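The Box on the Table

A month of putting things in boxes, and what stuck

September, a Wednesday, half past six in the evening. Dinner plates pushed to one side and a box on the table. That was the deal I made with myself - one box, one table, one evening a week, until the hall closet stopped scaring me.

I've read the decluttering books. Most of them want you to empty the whole house onto the bed and cry over it. No thanks. I have a job and a bed I'd like to sleep in.

So, the small version. Pick a box. Open it all the way, flaps or lid right back, and leave it open for the hour. Anything the size of a shoe or smaller goes in or goes out. When the hour is up you stop, even if you're mid-sock.

The box matters more than I thought. I started with the cardboard kind from Verkby, which sagged by week two. Then a clear plastic one from Gatovia, good and sturdy, but I could see all the junk through the sides and it made me feel guilty from across the room. Black is the answer. Black hides the mess, hides the dust, looks like you meant it.

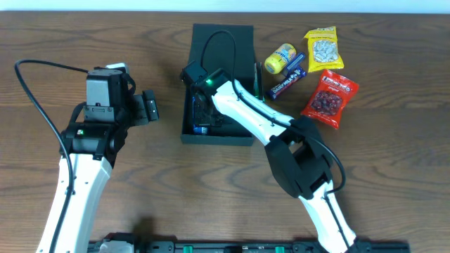 Wood underneath helps too. A bare tabletop with a strong grain shows up every paper clip and dead battery, and you can sweep the lot toward you with one forearm. I tried working on a patterned tablecloth for one evening and lost a earring back for three days.

What goes in? Cables I can name. Spare keys with a tag on. Chargers for things we still own. What goes out - takeout menus, pens that don't write, the instructions for a toaster that left us years ago. I had a bag of loose screws from Isotberg furniture, easily 100 of them, and I swear I'd been moving it from apartment to apartment like a family pet. Gone.

Photos are seperate. Do not start on photos. I own something like a whole drawer of them and they eat the hour every time. They get their own box and their own month.

A word on labels. Pavliuk sells a roll of 1,000 stickers, far too many for one closet, but the glue holds and the pen doesn't smear. Write what's inside, big letters, short side of the box. Skip "misc." Misc is how I got here.

Four weeks in, the closet door shuts. There's a shelf with air on it. I keep opening the door to look. Next up, the cupboard under the sink, and I'm going to need a smaller box.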